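Review: Flistine rugby kicking tee

The Flistine is a low rubber tee from Pavex, sold for place kickers at club level. I paid for mine and used it for 50 kicks a session. 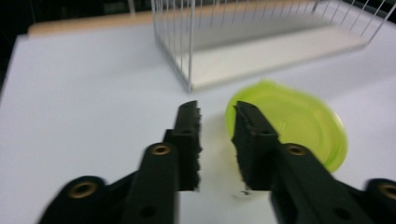 Hakisance, 2025-10-21

The tee holds the ball upright or leaning, with 3 height settings. On firm ground it stayed put. On our muddy far pitch it slid a little on the run-up, and I had to press it in with my boot.

I kicked better from the middle setting than from the tall one — the tall one made the ball wobble in any wind. 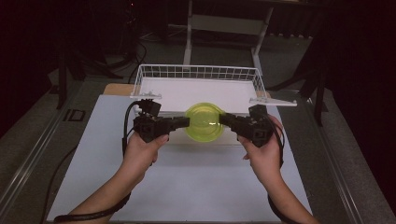
Cleaning is easy enough. Mud comes off under the tap, though the grooves underneath need a brush. The colour is a dull green, and I lost it twice in long grass. Something nearer the bright lime on the rim of that bowl would be much easier to find. Pavex also lists it in black.

Good for firm pitches, less so for wet ones.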